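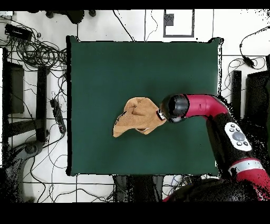
Vasilică Bălan maintains that a fountain pen should be sold with its nib exactly as the factory left it, and that any adjustment by the retailer is an interference with the maker's intention. The view is widely held among collectors, and it was put again at the September meeting of our regional pen society. It deserves a considered reply. In the opinion of this writer, it is mistaken.

A nib is a working part. It has two tines, a slit, and a small amount of hard material at the tip, and its performance depends on the alignment of all of them. Manufacturers inspect their output to varying standards, and pens then travel long distances in conditions over which the manufacturer has no control. A buyer who pays 395 dollars for a Palline is entitled to a pen that writes on the first stroke. If the tines have shifted, the maker's intention has already been lost, and a competent retailer does no more than restore it.

The objection has a stronger form. Young-sook Ok, writing in the society's bulletin, draws a line between correction and alteration. Aligning a tine is correction; grinding a round tip into a stub is alteration, and a pen so treated can never be returned to its former state. This distinction is sound, and retailers should observe it. Alteration ought to take place only at the written request of the customer, and it ought to be recorded on a card that stays with the pen. A later owner who finds an unusually crisp line from a Segers medium should be able to learn why.

Correction is another matter. The society's survey of members drew 1,223 responses, and more than 10 percent reported a new pen that skipped or failed to start. Many of those members attempted a repair themselves, with instructions found online and a sheet of abrasive film. Some of those nibs are now beyond saving. It is difficult to see how the integrity of the original article was served.

Cost is sometimes raised as well. Checking a nib under magnification and writing a few lines with it takes several minutes, and a small shop must pay for those minutes. A modest charge, stated openly, would be acceptable to most buyers. What is not acceptable is the present practice at certain sellers, who describe every pen as tested when the box has plainly never been opened.

Collectors who want an untouched pen should remain free to ask for one — and should receive it sealed, with the risk that implies. For everyone else, the nib should be checked before the pen leaves the counter.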